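Notizen zum Vortrag, Teil 2: Anreise, Hotel, Halle
(ich spreche frei, das hier nur als Stütze)

Guten Morgen, und danke an Fiorella Guerra für die Einladung nach Fano. Ich bitte um Nachsicht mit meinem Deutsch, ich lerne es erst seit drei Jahren. Bei Fragen bitte gleich die Hand heben.

Es geht heute um Auswärtsspiele im Frauenvolleyball, also um die 48 Stunden vor dem Anpfiff. Über Taktik spreche ich nicht, das macht am Nachmittag Lempi Koskela.

Erster Punkt: der Reiseplan. Bei Marsden haben wir ihn früher an alle Eltern, Sponsoren und Fans geschickt. Im April stand er dann komplett im Internet, mit Hotelnamen und Zimmeretage. Es ist zum Glück nichts passiert, aber zwei Spielerinnen haben schlecht geschlafen. Heute bekommt nur die Mannschaft den ganzen Plan. Die Fans bekommen die Uhrzeit des Spiels und den Eingang der Halle, mehr brauchen sie nicht.

(Kurze Pause, Wasser trinken. Dann langsamer sprechen.)
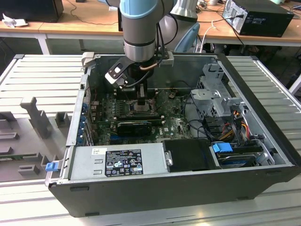 Zweiter Punkt: Wer ist im Hotel zuständig? Man muss vor der Ankunft eine Person an der Rezeption mit Namen kennen. Roel Baert telefoniert immer am Vorabend und fragt nach der Nachtschicht. In Asov hat er das einmal vergessen, und um 23 Uhr standen fremde Leute vor dem Frühstücksraum und wollten Autogramme. Sie waren freundlich. Trotzdem war es für die jüngeren Spielerinnen unangenehm.

Dritter Punkt: der Weg vom Bus in die Kabine. Bei uns in der Halle sind es 100 Meter, davon ein Teil über den öffentlichen Parkplatz. Rowena Rivera geht voraus, Reynaldo Salazar geht als Letzter. Dazwischen bleibt die Gruppe zusammen, auch wenn jemand ein Foto möchte. Fotos gibt es nach dem Spiel, am Spielfeldrand.

(Hier fragen: Wie machen Sie das in Ihrem Verein? Zwei oder drei Antworten abwarten.)

Falls Zeit bleibt: Drohanrufe. Uhrzeit und Wortlaut sofort aufschreiben, dann die Polizei anrufen, danach den Verband. Die Mannschaft informiert der Trainer selbst, mündlich.

Das Formular für den Reiseplan liegt hinten auf dem Tisch neben der Tür, bitte nehmen Sie eines mit. Um 11 Uhr geht es weiter mit Dalteo.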